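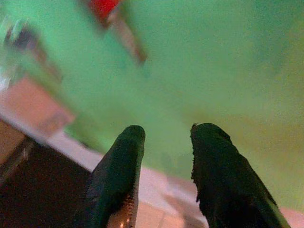 Drawers are where good tools go to die. I've thought this for years and I'm finally writing it down, quickly, before I have to go and get tea on. Hang your stuff up. Hang it where you can see it, against a colour you like, and stop apologising to visitors for it. Look at all that minty green, going a bit olive and yellow over to the right, and then a spot of bright red near the top with a pale handle sort of thing slanting down from it. Blurry as anything and your eye still goes straight to the red. Now picture the same bits in a drawer, under the whisk and the other whisk. You'd never find them. You'd buy another one. I have bought another one, many times.

January 30, 2018, and the storage people are still at it. Every catalogue in my letterbox wants me to "conceal". Push-to-open this, soft-close that. The Zoltura drawer system, which I paid $130 for in June and assembled on the floor with bad language, has a felt liner and little movable fences. Lovely. Took me a whole arvo. Within a fortnight the fences had wandered and the potato masher had got itself wedged so the drawer only opened as far as my wrist. That's a daily argument with a piece of furniture. I don't want to argue with furniture.

The hook has no moving parts. It can't jam. If something is missing from a hook you know straight away, because there's a gap, and you can go and shout up the hallway about it.

My old rental in Skuncombe had a kitchen with seven cup hooks screwed along a batten by whoever lived there before me. No drawers to speak of, one that held takeaway menus and dead batteries. I was cross about it for a week. Then I cooked better in that kitchen than I ever have since. Reach up, grab, use it, rinse it, back on the hook. Never once thought about where the peeler was. Moved out, got a Proper Kitchen, lost the peeler on day two.

Now the objections. I've heard them all at barbecues.

Dust. Yes, dust. If a ladle has been hanging long enough to gather dust you don't need the ladle. Give it to the op shop. The dust is telling you something and a drawer would of kept it from you for a decade. Grease, next to the stove, fair enough, don't hang things next to the stove. Put them on the other wall. Most kitchens have another wall.

It looks messy. This is the one I get hot about. Messy to who? A workshop with the tools up on the wall is called organised, blokes take photos of it and send them to each other. Same arrangement over a kitchen bench and suddenly it's clutter. I reckon we've been sold the idea that a kitchen should look like no one has ever eaten in it, and it costs a fortune, and it makes the actual cooking slower.

It's dangerous with kids. Knives, yes, up high or away. Agree completely. Spatulas, come on.

Colour is the other half of it, and the bit people skip. Things hung on white just look like things you forgot to put away. Put a proper green behind them and they look meant. I used a Plonell green, one of the ones halfway to pistachio, two coats, and the man at Ševčík Hardware tried twice to talk me into a warm grey for resale. Resale! I'm not hanging my colander for some future buyer. Green is kind to nearly everything you'd put against it. Reds jump out. Timber goes a bit pinky. And the green itself won't stay put, it shifts with the light, so what you think is mint in the tin is something else again once it's up.

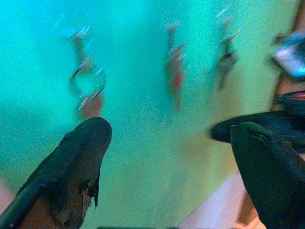
More turquoise than mint from this side, with a reddish-orange bit standing out near the middle.

I like that wobble. I know people who'd be back at the counter asking for their money. To me a wall that's aqua in one spot and yellow-green in another is earning its keep, and you'd never notice it if you hadn't given your eye something to stop on. A bare wall you just walk past.

Anyway. What I'd do, if it's your place and you can drill. Empty the worst drawer onto the bench. The stuff you used this week goes on hooks. The rest goes in a box in the laundry and if you haven't been to the box by winter, it's gone. Don't buy a rail system, don't buy a pegboard with a brand name, a batten and a packet of cup hooks does it. Space them wider than you think, handles swing. Paint first, obviously. I did it the other way round and there's a drip on my sieve to this day.

If you rent, ask first. Mine said yes in one line.

Right, onions.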